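Home | Forums | Cells & Setups | Service Robots | Search | Log in
Print this thread | E-mail this thread

Forum: Service Robots
Topic: Drink cell at Mirncombe, cup hand drifting by Friday

palletjack_moe
We have a two-handed humanoid pouring drinks in the Mirncombe lobby. Ernico sold it, Tkachenko did the install. It takes a cup, puts it on the drip tray under the spigot, works the tap and hands the drink over. On paper.

What I get is a cell that runs fine Monday and sets cups down off center by the end of the week. The integrator says to rerun the hand-eye calibration every time. I have done that until I'm sick of it. It buys me a few days and then we're back to a cup with one foot on the grate and one foot off. I don't believe a calibration walks by itself. Something is moving.

greasegun44
Vision. It's always vision with shiny stuff. You've got chrome looking at chrome. I'd put matte tape on everything and call it done.

palletjack_moe
Tape on the front of a lobby dispenser is not going to fly. And if it was glare, why is it good on Monday? Same lights all week.

Took this during setup, before I'd touched anything else.
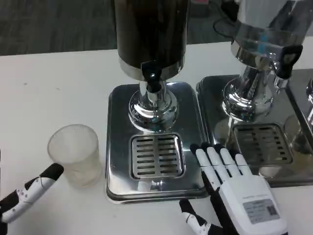

Both hands at the table, cup on the left, trays nearly touching.

There's no fixture under any of it. The trays are held by rubber feet and hope. The taught positions are all relative to the table corner, and the Ernico manual gives that method one paragraph on page 308 like it's the obvious way to do it.

tinsnip
Well there's your answer. Who cleans the trays?

palletjack_moe
Night crew. They lift the dispensers off, wipe, and put them back.

tinsnip
Back where? By eye? Then you are calibrating a robot to wherever the night crew felt like putting a tray. Screw down a locating plate and quit paying for calibration visits.

greasegun44
If they clean every night it should be random, not worse toward Friday. I still say glare. Look at the trays in that picture, bright patches all along the front edges. A camera trying to find a tray lip in that is guessing.

tinsnip
Only matters if the camera is finding the tray lip. He said the positions are taught off the corner. You can put a searchlight on it and the arm goes to the same place.

greasegun44
It still has to find the cup. Frosted clear plastic on a white table, good luck with that too.

palletjack_moe
The cup does come from vision, the tray doesn't. Pickup has been decent, I'll give it that. It's the set-down that goes bad.

On the "worse toward Friday" thing, I asked. The crew slides the trays toward the back wall to wipe the front of the table, and they don't slide them all the way forward again. So it creeps in one direction. Tkachenko never asked about cleaning in two site visits.

brukudari_fan
We run the Brukudari hands on a similar job. Before you blame the trays completely, check the fingertips. The black pads get slick from syrup and the cup rotates or slips a hair when the hand opens. Wipe them at every shift change and look at the finger joints while you're in there. Ours had play in a thumb joint that looked exactly like bad calibration.

tinsnip
Every shift change is a brochure number. Once a day is plenty unless you're pouring syrup by the bucket.

brukudari_fan
It takes a minute with a damp cloth. I've also been told "once a day is plenty" by people who then called me on a weekend, so do what you like.

palletjack_moe
Fair enough on the pads, I'll add them to the sheet. I'm doubtful about the thumb. I pushed on it with the power off and felt nothing, for what that's worth.

Plan for November shutdown:
- locating plate, 2 dowel pins per tray, so they lift straight up for cleaning and only go back one way
- reteach off the plate and leave the table corner out of it
- pads wiped daily, joints checked for play weekly
- hand-eye calibration only after a crash or a hand swap

greasegun44
Pins in a wet area will gum up. The crew will leave them half seated and you'll have a tilted tray, which is worse.

tinsnip
Stainless, tapered, short. They'll drop in.

palletjack_moe
I'll go tapered. If it tilts I'll come back and say so. Ran a test with the trays against clamped stops in the meantime, 5 days without recalibrating, and the cup still lands on the grate. It's one week, so I'm not buying cake. Tkachenko's answer to my e-mail was a quote for another calibration visit.

brukudari_fan
Ask them for the error numbers from the last calibration before you sign anything. We asked and got a very long silence.

palletjack_moe
Asked this morning. Will post if anything comes back.

Last updated: Friday, 4:40 PM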